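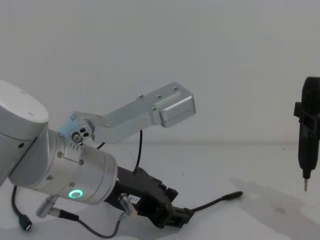

I've spent most of this year arguing about cable ties, which is a sentence I never expected to write. My bit of the job at Pastmont is looking after the in-house rules for small robot cells, meaning who can go near what, and when, and what has to be written down first. People imagine that's all fences and big red buttons, and some of it is. But look at the cables on that arm. One goes up behind the wrist in a lazy curve, another loops underneath between two connectors, and there's a plug at the bottom left attached to nothing. The wrist has a lovely teal ring glowing on it, and I bet your eye went there first. Mine did. I want to talk about both of those things, the light and the leads, and I'm going to be a bit rude about how our rulebooks treat them.

Lights first. Our old handbook (161 pages, heaven help us) gave a whole chapter to status colours. Lovely chapter! Little coloured table and everything. The trouble is that it was written for one make of arm, and we now have three, and they don't agree with each other. I asked people on the floor what green meant and got "it's on", "it's safe", "it's about to move" and "ask Eldana". Eldana Woldegiorgis runs the bench work and she's the one who finally crossed the chapter out in biro and wrote "a light is not permission" across the top. I'd have that on the wall. If you want to put your hands in, you stop the arm using the proper stop, you check it's stopped, and then you put your hands in. The colour can be as soothing as it likes.

Now the leads. Every standard I've had to wade through has plenty to say about force and speed, and quite right too. Cables tend to get a line or two about being "suitably routed", and off everyone goes. Suitably for whom? A loop that looks fine with the arm parked can be snug against a bracket once the wrist has turned right round. You won't spot it from your chair. So our rule now is dull and very specific: before a program runs at full speed, somebody drives the arm slowly through every position it will use and watches the cables, only the cables, the whole way. It takes a while. The Givov team hated it and told me so at length.

We also said no loose ends. If a plug isn't in a socket, it gets capped and clipped back, or it comes off the bench altogether. I know that sounds fussy when you're changing grippers twice before lunch. I've heard the speech. I still think a rule you follow on tidy days only is a decoration.

Where I've changed my mind is on length. I used to think a good rulebook covered everything, and when we did the Negussie line I was rather proud of having 200 separate checks. Then in September I went through the sheets, all 1,879 of them, over far too much tea, and you could see the ticks turning into one long wiggly stroke down the page. Same pen, same second. I can't even be cross, I'd have done it too. The version we use at Oler fits on 2 sides and people argue with it, in the margins, with arrows. Give me the arrows any day.

So no, I don't want more rules for robots. I want fewer, written by whoever has to reach past the gripper for a screwdriver, and read again every time somebody swaps a part. Ours is due another going-over soon and Eldana has already got her biro out.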